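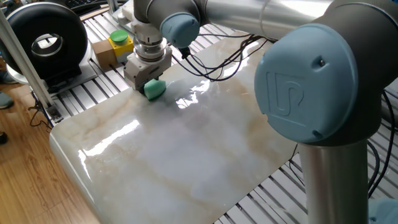
I'm going to say it – a polished marble benchtop is the neediest thing you can put in a kitchen. I love mine anyway. I paid $620 for an offcut from Kobori, back when I thought stone was stone and you could slop lemon juice wherever you liked (you can't!).

My view is that people clean it far too hard. Vinegar's out, cream cleansers are out, and the $84 bottle of stone tonic from the showroom has been under my sink all December with the seal still on. A soft sponge, warm water and a drop of mild dish soap will do for a weeknight. Go with light pressure, rinse, then dry it with an old tea towel.

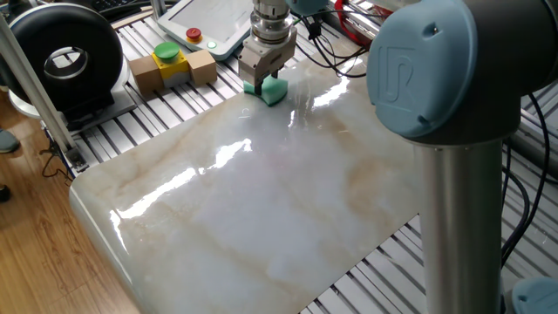
*Green sponge, glossy stone, beige veins.*

The drying is what most of us skip, and then we grumble about dull patches and blame the colour of the stone. Mine gets 12 minutes after dinner, radio on, and I've come to quite like it.

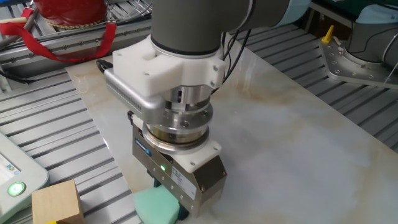

Chiharu Tsuchiya reckons I'm kidding myself, and that anyone who cooks with turmeric should buy laminate and spend the savings on a decent knife. She may have a point about the turmeric. I'm still keeping the marble.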